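Allotment diary, March 2022

Dry all day and no wind until four. I got to the plot just after nine and stayed until the light started to go, my first full day there since the autumn.

The shallots went in first. I had meant to plant them in February but the bottom bed was under water for most of the month and I didn't want them sitting in it. They have gone in the bed nearest the path, which drains best, a hand's width apart with the tips just showing. The blackbirds will pull half of them out by the weekend, so I have laid the old netting over the top and weighed it down with bricks. 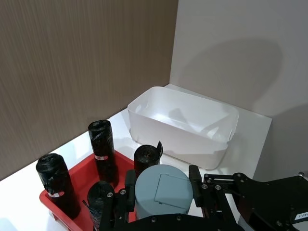

By Vasanthi Saha
Filed under: Plot notes, Spring

After the shallots I dug over the bean trench. I filled it in November with kitchen peelings and torn newspaper and it has sunk a good way since. The newspaper has nearly all gone. The worms were thick in there, more than I have seen in that bed before, and I took it slowly with the fork. I put the soil back on top and trod it down. It can stay like that until May.

Tetteh Tsikata came over from the next plot at eleven with a flask. He has had his broad beans in since the autumn and they are up to his knee. Mine are still in pots on the kitchen windowsill. He grows the same kind every year from seed he saves himself and he gave me an envelope of them, which I have put in the tin for October. We talked about the water. The tank at the top end has been leaking since Christmas and the site has had a quote of £765 to replace it, fitting included. Tetteh thinks it could be patched for £80. I think it was patched two years ago and that is the bit that is leaking now. There is a meeting, but I shall be at my sister's and will have to send a note.

He also told me that the seed potatoes at Petdale are going soft and I should get mine soon if I haven't already. I have. They are chitting in egg boxes in the spare room, rose end up, and the shoots are short and dark, so I have no complaints there. I bought Arer for the earlies and Segura for the main crop. The Arer did well last year even in the heavy soil, and the Segura I have never tried.

Ate my sandwiches on the upturned crate. Cheese and last summer's green tomato chutney, which is better now than it was at Christmas. I have 47 jars of one thing and another left in the cupboard under the stairs and should stop making so much of it.

In the afternoon I pruned the autumn raspberries, later than I should have. All the canes down to the ground, then a barrow of compost over the row. Some had already put out new growth low down and I cut round those where I could. The old canes are stacked by the shed to dry. The post at the far end of the row has rotted through at soil level and moves when you lean on it. I propped it with a slab but it wants doing properly.

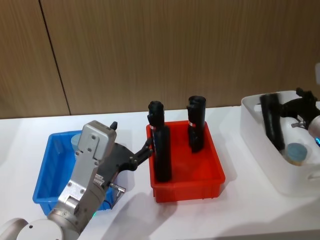
The compost itself was a mixed lot. The left-hand bay was dark and crumbly down one side and still recognisable as cabbage stalks down the other. I turned the whole of it into the middle bay, which took over an hour, and found my good trowel at the bottom. I had blamed the children from the corner plot for that trowel and I will have to be nicer to them.

Sowed a row of parsnips at half past three, three seeds to a station, with radishes in between to mark the line. The packet says 200 seeds and it says to use them all this year, so I shall sow another row in a fortnight if nothing shows. Parsnips have failed on me two springs running. The ground felt cold to the back of the hand, and it may have been too soon again. I also put a few of the Lusus lettuce under the cloche, just to see.

The wind got up after that and lifted the corner of the netting twice, so I found more bricks. One pane in the shed window has slipped and there was a wet patch on the shelf where I keep the twine. Moved the twine. Must take putty next time, and the small saw, and some string for the gooseberries, which have flopped across the path.

Home by six. Back stiff but no worse than expected. Soup, then a bath. Looked at the broad beans on the sill and turned the pots round, as they were all leaning to the glass. They can go outside in the day from tomorrow if it stays like this, and come in again at night. Rain forecast for the end of the week, which the shallots could do with.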